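Re: [community-meals] Storing dried chilies and spice pastes in bulk

Wichai Phetsri wrote:

> We buy dried chilies in 5 kg sacks now and the last third of
> every sack goes dull and smells dusty before we get to it. The
> shrimp paste is fine. The curry paste we make ourselves is fine
> for a week and then the top turns brown. What are other kitchens
> doing? We have one fridge, one small chest freezer, and a dry
> store that gets warm in the afternoon. We cook for 200 people on
> a busy night.
>
> Also, is anyone still ordering from Petchrat? Their list has not
> changed since 2023 and I can't tell if they are still going.
>
> Wichai

Wichai,

Petchrat is still going. I had an order from them in September. The list on their page is old and the prices on it are wrong, so email and ask for the current one. They answer in a day or two. The minimum order went up and they no longer split cases, so if you only want palm sugar and tamarind you may be better off with Bundik. Bundik's tamarind has more seeds in it, but you said before that you soak and strain yours anyway.

On the chilies. The warm dry store is your problem. We had the same trouble in our old kitchen, where the store shared a wall with the boiler. What we do now is break the sack down the day it arrives. Stems off, shake out the loose seeds, throw away anything with gray or white inside. Then into zip bags, 200 g to a bag, press the air out, and into the freezer. They don't freeze hard because there is so little water in them. You can take a bag out and use it right away for soaking. If you are going to toast and grind them, leave the bag closed on the counter until it is at room temperature or they pick up moisture and won't grind fine.

A 5 kg sack takes up less freezer room than you'd think once the stems are gone. Long red chilies can be pressed fairly flat. The small ones can't, and we keep those in a jar in the fridge door.

Ground chili is a separate matter. I would not grind more than you use in two weeks. It loses color faster than whole pods no matter where you keep it.

For the paste, the brown on top is just air. Pack it in smaller tubs, smooth the top with the back of a spoon, and pour on enough neutral oil to cover. Keep it in the fridge and use a tub within a week of making it. Anything you want for later goes straight into the freezer the same day. I don't leave paste with raw garlic sitting under oil in the fridge any longer than that, and I'd ask you not to either. If you freeze it in a shallow tray and cut it into blocks, you can drop the blocks into the pan frozen. Our green paste keeps its color for three months this way. The red goes longer – we have used it at six and I could not tell the difference. 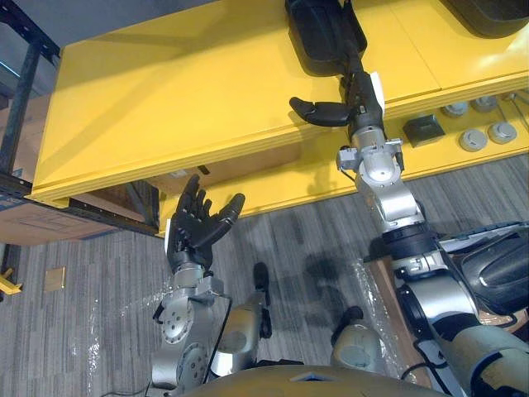
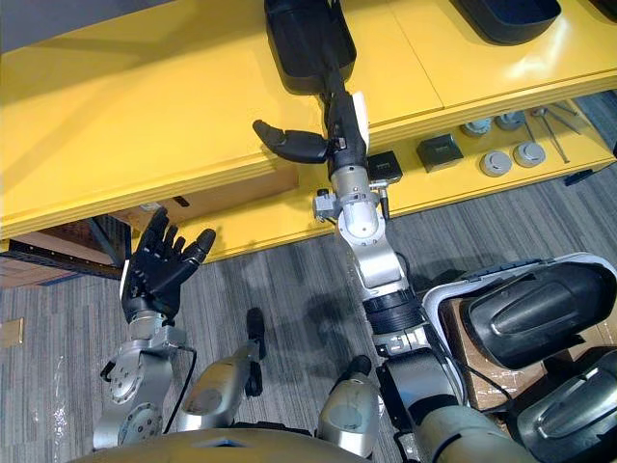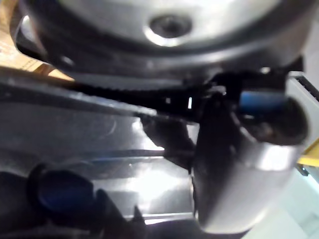
Yellow table or shelving in the first two, close-up of metal and a black toothed belt in the third.

Back to your dry store. If you can't cool it, at least move things around by how much the heat bothers them. Rice, salt, sugar, fish sauce and vinegar can stay where they are. Coconut milk in cans can stay, but off the top shelf. Coriander seed, cumin and white pepper should go somewhere cooler, even if that is a cupboard in the hallway. Peanuts and sesame should be in the fridge. We lost a whole box of peanuts to rancid oil last summer before I moved them.

Write the date you opened it on everything. We used tape and a marker, and the tape fell off in the freezer, so we switched to the Plokar freezer labels. They stay on. Put the label on before the bag goes cold.

One more thing, for those who asked off list about the Tastness recipe sheets. I have the ones for the sour curry and the stir-fried greens, both scaled up for big batches. The chili amount in the sour curry is too high for our crowd and I cut it by a third. Start low, you can add more at the table. I can send both sheets to anyone who writes to me directly, please don't ask on the list.

Wichai, how big is the chest freezer? If it's one of the small square ones I would get a wire basket for the top so the chili bags don't end up under the chicken.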